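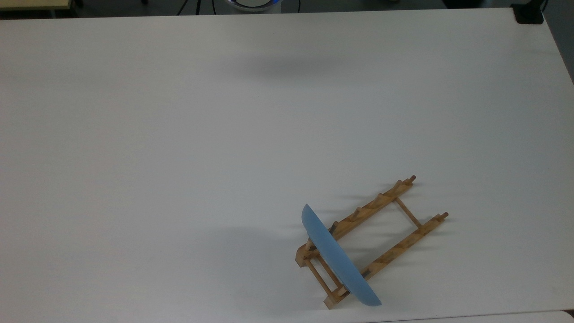
Foro > Televisión y streaming > Animación infantil

Tema: Zoltum dice que "Grindcombe" es su serie más vista. ¿Alguien se lo cree?

gervasio_ibarra
Mensajes: 400

Os resumo la nota de prensa que ha mandado Zoltum. Según ellos, Grindcombe se ha convertido en la serie preescolar más vista de la plataforma y ya está en 138 territorios. Ni una palabra de horas vistas, ni de cuánta gente acaba un capítulo. Y lo de "territorios" siempre me hace gracia, porque cuentan cada isla con código postal propio.

Mi hija vio tres capítulos y pidió otra cosa. Ya sé que eso no es una estadística, pero lo suyo tampoco.

quiroga_j

Tu hija no es el mercado, Gervasio. En casa la ponen en bucle desde marzo y me sé la canción en dos idiomas. Que la nota esté inflada no quiere decir que la serie no funcione.

Lo que sí me chirría es lo de "más vista". ¿Desde cuándo? ¿En la primera semana? ¿Sumando los cortos? Los cortos duran minuto y medio y se reproducen solos al terminar el anterior.

HaukeH

Perdonad mi español. Los cortos cuentan, seguro. Dallenance, la distribuidora, hizo lo mismo con la serie anterior: primero salió "récord histórico" y luego, en letra pequeña, "incluye contenido derivado". Lo busqué entonces y el dato desapareció de la web a los pocos meses.

gervasio_ibarra

Justo. ¿Tienes captura?

HaukeH

No. Lo siento.

quiroga_j

Pues entonces estamos igual que Zoltum, afirmando cosas sin enseñar nada.

u.ruppert

Pego la reseña que publicó Debora Zanetti en su boletín, que por lo menos vio la temporada entera:

"Grindcombe, segunda temporada: mucho anuncio para tan poco pueblo"

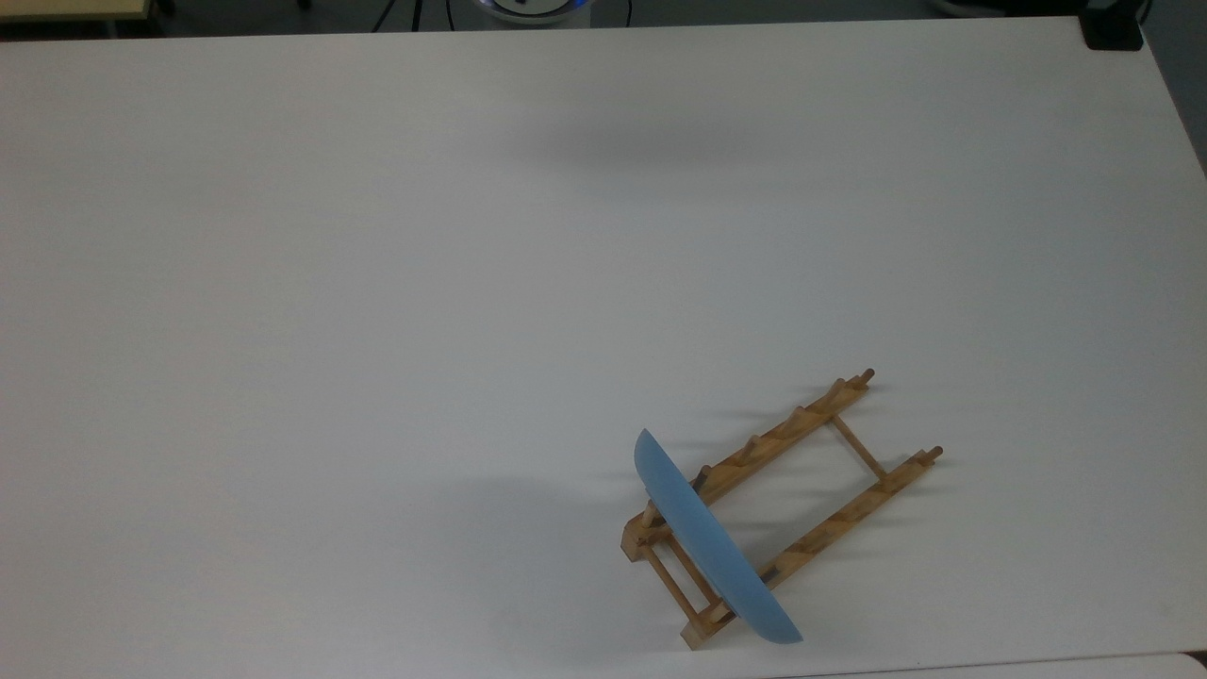
Por Debora Zanetti | Crítica | 15:00

La segunda temporada llega con el cartel de fenómeno y con los mismos decorados de la primera. El estudio Arancibia anima bien, eso no se discute: los personajes pesan, tropiezan y tienen caras de verdad. El problema está en los guiones. De los capítulos nuevos, roughly quince minutos cada uno, la mitad repite el esquema del objeto perdido que aparece donde empezó todo.

Los responsables hablan de una tercera temporada "más ambiciosa". También lo dijeron de esta.

gervasio_ibarra

¿"Roughly quince minutos"? ¿Eso lo ha escrito ella o el traductor automático?

u.ruppert

El boletín sale en inglés y lo pasé por el traductor. Se le escapó una palabra. Léase "unos".

quiroga_j

No estoy de acuerdo con lo del objeto perdido. A un crío de cuatro años la repetición le gusta, está pensada así. Zanetti escribe como si el público fuera ella.

HaukeH

Pero la repetición también es más barata. Las dos cosas pueden ser verdad.

gervasio_ibarra

Y que reciclen decorados después de presumir de tantos territorios, ¿os parece normal? O el dinero no llega a Arancibia o las cifras no son las que dicen.

quiroga_j

O tienen un presupuesto cerrado desde antes del estreno, como casi todas. Te vas siempre a la explicación más fea.

gervasio_ibarra

Suelo acertar.

u.ruppert

Con la cancelación de la anterior no acertaste, que la renovaron. He escrito a prensa de Zoltum preguntando si los cortos entran en el recuento. Si contestan, lo pongo en este hilo.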